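Flovis hand blender, one month in

Bought the Flovis in April, used it nearly every day since. Short version – good motor, annoying lid, would buy again at the right price. Long version below, typed fast between lunch prep and dinner.

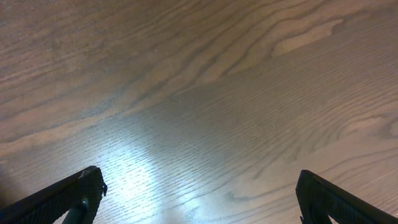 2 min read

Background. I cook for a small lunch place in Akport, soups and sauces mostly, and my old stick blender died halfway through a pot of leek and potato. Needed something same day. The restaurant supply place had the Flovis and the Hametti. Hametti was heavier and cost more. Went with the Flovis.

Power first. Plenty. Roasted squash, cooked chickpeas, a stubborn batch of celery root – all smooth in 12 passes or less, no chunks hiding at the bottom. Low speed is actualy low, so you can start it in a full pot without painting your apron. High speed is loud. Not fun in a small kitchen with the hood on.

Mayo works. Eggs, oil, mustard, blender all the way down, pull up slow. Held fine overnight. Hollandaise I still do by hand, old habit from culinary school.

Whisk attachment, meh. Fine for cream. Egg whites took forever and the thing got warm in my hand. Use a real mixer.

The chopper cup is where I lose patience. Lid has to line up just so, and with wet hands it doesn't. Onions came out half paste, half big pieces. Herbs ok if you pulse.

Cleaning is easy. Shaft twists off, goes in the sink with hot water and soap. Get the bit under the blade guard, garlic likes to live there.

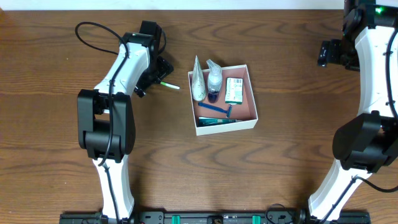 Liepiņa wrote in after my first post on this: mine started slipping at the shaft after 26 batches of hummus, so check the collar is clicked all the way in before you blame the motor. Also let it rest between batches, it does not like being run nonstop.

Fair point, and I've had the same slip once. Clicked it in harder, no trouble since. The manual says to rest it too, in tiny print near the back. I'd call this a home tool that can survive a light lunch service. If you're doing big stock pots all day get a proper commercial one.

Cord is long enough to reach the back burner from my outlet, wich the old one never did. Grip is a bit fat for small hands.

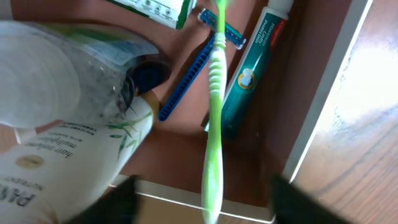

Green toothbrush, blue razor

Price when I bought it was 379 with the whole attachment set. Too much for a whisk and chopper I won't use. Get the plain one if your store has it. Blender itself 4 out of 5, attachments 2.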